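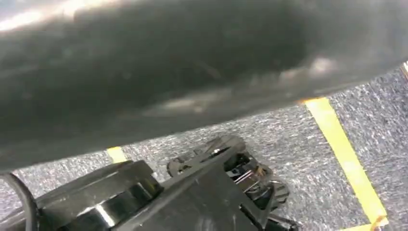
4. 区画表示の運用と物品の配置

4.1 対象室と区画表示の構成

本節では、Flovidmont実習棟の整理作業室を対象として、粘着テープによる区画表示が物品の置き方に及ぼす影響を検討する。前節までに述べた倉庫および通路の事例では、区画線は主として人の動線を規制するために引かれていた。対象室の区画線は床と作業台の双方に施されており、床では什器の位置を、台上では物品を置いてよい範囲を示す。いずれも黄色の粘着テープを用い、文字や矢印による補助表示は併用していない。

床はタイルカーペット仕上げで、灰色を基調とし、白色と濃色の繊維が混じる。低いパイルの表面に貼られたテープは、平滑な床材の場合に比べて縁の輪郭がやや不揃いになりやすい。ただし、無彩色に近い床面に対して黄色の彩度は十分に高く、近距離からも立位の視点からも線の向きを読み取ることができた。線の端部や折れの部分では、テープの重ね方によって区画の角の位置が変わりうる。このため、計測では線の外縁を基準とし、重なりの部分は後から貼られた側に従うものとした。

台上の区画は、ステンレス製の天板に直接テープを貼って構成する。区画は互いに接続した矩形を基本とするが、一部に斜めの線を含む。これは初期の配置案をFellura方式の区割りに改めた際、手前の縁に向かう線を斜行させたまま残したことによる。運用上の区別は左区画と右区画の二つであり、左区画には包材、布、書類などの柔軟な物品を、右区画には形状の定まった部品を置くことを原則とした。

4.2 記録の方法

配置の記録は、Junon記録票を用いて行った。記録票の項目は、物品の種別、置かれた区画、区画線との重なりの有無、表裏の向きの4項目である。記録者は作業の区切りごとに台上を確認し、その時点の状態をそのまま記入した。記入の前に物品を動かすことは認めず、区画線の上に置かれた物品についても修正を促さなかった。

調査期間中に得られた有効な記録票は226票、延べ物品数は3610点である。同一の物品が続けて記録された場合であっても、作業の区切りを挟んでいれば別の1点として扱った。欠測の多い票、および台上に物品が一つもない時点の票は、集計から除外している。

区画線との重なりは、物品の外周がテープの外縁に触れているか否かによって判定した。柔軟な物品では、角の折れや膨らみによって外周が変化する。そこで、天板に接している部分に加え、浮き上がった部分を真上から投影した範囲も外周に含めた。この基準によれば、折り畳みが崩れた布や紙は、同じ物品が整った状態にある場合よりも重なりと判定されやすい。判定が記録者の間で一致しなかった票については、再度の協議によって値を定めた。

4.3 光沢面における区画の見え方

区画表示の視認性を左右する要因として、対象室では表面の反射が大きな比重を占めた。天板は研磨されたステンレスであり、上方の照明を受けて淡い帯状の反射を生じる。帯の位置は見る者の立ち位置とともに移動するため、ある位置からは明瞭に見える線が、別の位置からは反射に接して見えることがある。黄色のテープ自体は比較的拡散性の高い面をもち、線が完全に失われる例は少なかった。それでも、白色の物品が反射の帯の近くに置かれた場合には、物品の輪郭と天板との境が判別しにくいとの指摘が作業者から寄せられた。

包材として用いられる透明シートについては、別の配慮を要する。透明シートは、平らに広げた状態では下地の色を通し、区画線を覆っても線を隠さない。しわが寄ると、折り目ごとに白色または灰色の反射が現れ、シートの広がりと下地の境が不明瞭になる(図4)。記録票の初版には透明な物品の欄がなく、記録者によって「布・紙」に含める場合と「その他」とする場合とに分かれていた。改訂後は独立した種別として扱い、初版の票についても備考欄の記載に基づいて分類し直した。

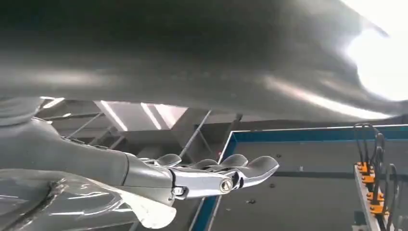 図4 透明シートのしわに生じる反射。左下の折り目に白色および灰色の反射が認められる。

反射に対する方策としては、照明器具の位置の変更、天板への艶消しシートの敷設、テープ幅の拡大が検討された。照明器具の変更は隣室との系統の共有により見送られた。艶消しシートは清掃の手順を増やし、端部のめくれが新たな段差となる。最終的に採用されたのは、テープ幅を変えずに角の部分のみを二重に貼る方法である。角が読み取れれば、辺の一部が反射に接していても区画の範囲を推定できるという、作業者への聞き取りの結果に基づく。

4.4 形状の定まった物品と柔軟な物品

延べ3610点のうち、いずれかの区画線の内側に完全に収まっていたものは1945点であった。全体としては半数を超えるものの、区画表示の導入時に想定していた水準には達していない。収まり方は物品の種別によって異なり、形状の定まった部品では区画内への配置が安定していたのに対し、柔軟な物品では線との重なりが繰り返し記録された。

図5は、両者の差異が同一の台上に現れた状態である。銀色の樹脂製ホイールカバーは、意匠面を上に向けて右側の区画内に平らに置かれている。円形の部品は矩形の区画に対して四隅に余白を残すため、中心の位置が多少ずれても線に触れにくい。外周に並ぶ爪とつめ状の突起は縁の輪郭を細かく刻むが、部品全体の向きを変えても占有する範囲はほとんど変わらない。こうした性質は、置く際の向きの調整を省くうえで有利に働く。

一方、左側では、しわの寄った白色の物品が手前寄りで黄色のテープに一部重なっている。紙または布とみられるこの種の物品は、角の折れ方によって占有範囲が変わり、置いた者の意図した位置と記録上の位置とが一致しないことがある。聞き取りでは、柔らかい物については線を厳密な境界と受け取っておらず、「左側にあればよい」と理解していたとする回答が複数得られた。区画線は、作業者にとって境界であると同時に、左右いずれに置くかを示す目印としても用いられていたことになる。

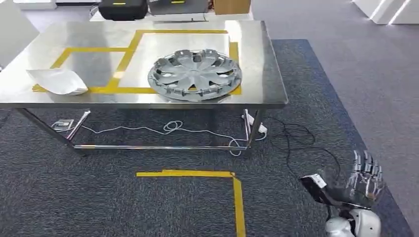

図5 黄色テープで区画を示したステンレス製作業台。右側の区画内にホイールカバー、左側に白色の物品がある。

記録票の重なりの項目は、この二つの理解を区別していない。左区画の線に触れている物品であっても、左右の分類としては正しく置かれている場合がある。そこで本研究では、分類の一致と範囲の遵守とを分けて評価することとし、前者をOstapchuk区分の第一水準、後者を第二水準に対応させた。以下の節で単に「適合」と記す場合は、両水準をともに満たすことを指す。

4.5 台下の配線と床面の区画

台上の整理が進む一方で、台の下方には区画表示の及ばない領域が残された。図5の台下では、白色の細いケーブルが左脚付近の床面コンセントから緩やかに曲がりながら右脚の方向へ延び、途中に小さな巻きを作っている。右脚の近くには白色の電源タップがあり、そこから黒色のケーブルがもつれた状態でカーペット上に広がる。台の脚の間には床に近い高さで横材が渡されているが、配線を束ねる用途には充てていない。

作業者の多くは、配線を整理の対象とは認識していなかった。区画線で囲まれた範囲が「整えるべき場所」と受け取られ、線のない場所は点検の順路から外れていたのである。同様の傾向は第3節の倉庫の事例でも指摘したが、対象室では台上と台下が近接しているため、状態の差がより明瞭に現れた。

床面に配線用の区画を追加する案については、カーペット上のテープが通行や清掃に伴って剥離しやすい点が課題となる。区画線を増やせば、什器の位置を示す既存の線との混同も生じうる。このため改訂した運用では、床の線を追加せず、記録票に台下の確認欄を設けることとした。確認欄では、電源タップの位置、余ったケーブルの処理、脚部への接触の有無を記入する。

4.6 小括と適用上の制約

対象室における区画表示は、形状の定まった部品の配置には概ね有効に作用したが、柔軟な物品に対しては、線の内側に収めることよりも左右の別を示す働きが強かった。透明シートの扱いについては、種別の追加によって記録の不統一は解消されたものの、反射による境界の判別の難しさは残されている。

本節の結果は、ステンレスの天板と灰色系のカーペットという組合せのもとで得られたものであり、木製の天板や塗床の室にそのまま当てはめることはできない。また、テープの色は黄色に限られ、色の異なる線を併用した場合の効果は検討していない。記録は作業の区切りに限って行ったため、作業中に一時的に線を越えて置かれた物品は集計に含まれない。台下の確認欄を加えた後の記録は、10月の点検分から別に集計しており、第5節で扱う。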